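How Do You Teach a Robot to Fold a Blanket?
My Sunday visit to the Monden open day

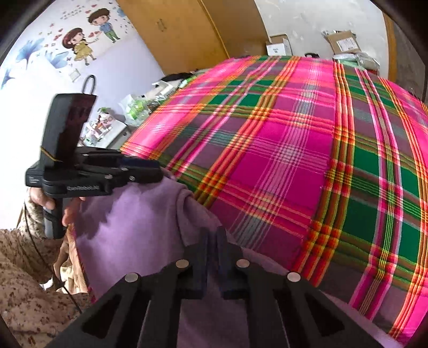

Pinch first, fold later! One gripper has hold of the purple cloth while the other waits its turn.

Have you ever tried to fold a blanket wearing oven mitts? I have, because Belmiro Mendes made me do it about two minutes after I walked in the door. He had a pair waiting on a table with a little sign that said TRY ME. I got one corner to meet another corner, dropped both, and a girl of maybe six told me I was doing it wrong. (She was right. She did it much better than I did.)

The mitts were the first stop at the Monden open day, and Belmiro says they're the best way to understand how a robot feels about laundry. Well, robots don't feel anything about laundry. But you know what he means!

Why is cloth so hard?

Think about a cup. You pick up a cup, you put it down, and it's still the same shape. A robot that knows where the cup is and how big it is can do a pretty good job of grabbing it.

Now think about a blanket. It flops. It wrinkles. If you pull on this bit, that bit over there moves too, and if you drop it twice it will land in two different heaps. You can't tell a robot "the corner is always here," because the corner could be anywhere, even tucked underneath where no camera can see it.

So how do YOU find the corner? Take a second and think about it. You probably can't explain it very well. You just sort of feel along the edge until you get there. You've been practicing on towels and T-shirts and bedsheets since you were little, and your hands learned it without asking you.

That's the problem the people at Monden are working on. If you can't explain how you do a thing, how do you teach it to a machine?

You show it!

The answer is that you show it, over and over and over. A person does the job, and everything gets recorded: what the job looked like, how the hands moved, when they opened and when they closed. Then a computer goes through all of those recordings and looks for the patterns.

Here's the clever part. The person doesn't use their bare fingers, because most robots don't have fingers like ours. They hold a gripper in each hand. A gripper is a bit like a big pair of tongs. Look at the picture again and you'll see two wide black fingers coming up from the bottom, with their narrow tips closed on a fold of the purple cloth. A robot can have fingers like those on the end of its arm, so what the person learns to do with them is something a robot might be able to copy.

Did you spot the round silver bolts? And how about the yellow band on the other gripper? It's holding a black box on top.

And now look at what's all around them. A pink and green plaid sheet, a wardrobe, cardboard boxes, a boy on the wall holding out a red heart. I asked Arnaldo Amaral, who runs the teaching team, why they don't do it all on a nice plain table.

"Do you have a nice plain table at home?" he asked me.

I do not. Mine has a puzzle on it that's been there since November.

"Then a robot that only knows plain tables is no good to you," he said. "We want bedrooms. We want stripes and wrinkles and somebody's stuff in the corner."

Grippers on!

After that it was our turn. Everybody who came got to try a pair of practice grippers on a pile of washcloths. You squeeze and the tips come together, you let go and they spring open. Easy, right?

Nope! My first try, I squeezed too early and got a big handful of nothing. My second try, I grabbed the washcloth AND the one under it. You have to come in low, let the tips slide along either side of a wrinkle, and then pinch. Once I had a little peak of cloth standing up between the tips I felt like a champion. Then I had to do the other hand.

Arnaldo told us that one person on his team can do 200 folds in a day, with plenty of breaks. For the bedroom jobs alone they wanted 2,000 folds, and they've already had to throw out 215 because somebody sneezed, or the cloth slid off onto the floor, or a cat got involved. (Yes, a cat. He didn't say whose.)

I thought the bad ones should count too, and I said so. Arnaldo grinned and said they argue about that a lot. If a robot only ever sees perfect folds, it won't know what to do when one goes wrong. So these days they keep some of the messy ones, as long as the person fixes the mistake and finishes the job.

Meet Illo

In the back room we met Illo, a robot with two arms and no head, which bothered my nephew quite a lot. Illo was folding a dish towel. It was slow. I mean really slow! It reached out, stopped, seemed to think it over, took hold of an edge, and lifted. The whole room went quiet. When the towel was finally folded in half people clapped, and then Illo tried for a second fold and pushed the towel off the table. People clapped for that too.

Belmiro picked it up and off it went again. He told us that Illo had no idea how to pick up a towel at all until it had been given around 800 examples. You probably needed fewer than that, so well done you.

Try it at home

You don't need a robot for this one. Get a washcloth and two pairs of kitchen tongs (ask first, and don't use the sharp kind). Drop the washcloth on your bed so it lands in a heap. Now fold it in half using only the tongs. No fingers!

When you can do that, get a friend to do it with their eyes shut while you give directions. You can only use words. "Left a bit, down, squeeze, no, the OTHER left." You'll find out very fast how much your eyes were helping.

Words to know

Gripper: the part of a robot that grabs things. People can hold one too.
Data: information that's been collected and saved, like a recording of somebody folding a blanket.
Training: giving a computer lots of examples so it can find the patterns in them.

If you go to the next open day, wear socks you like, because you have to take your shoes off for the bedroom part. And say hi to Illo for me.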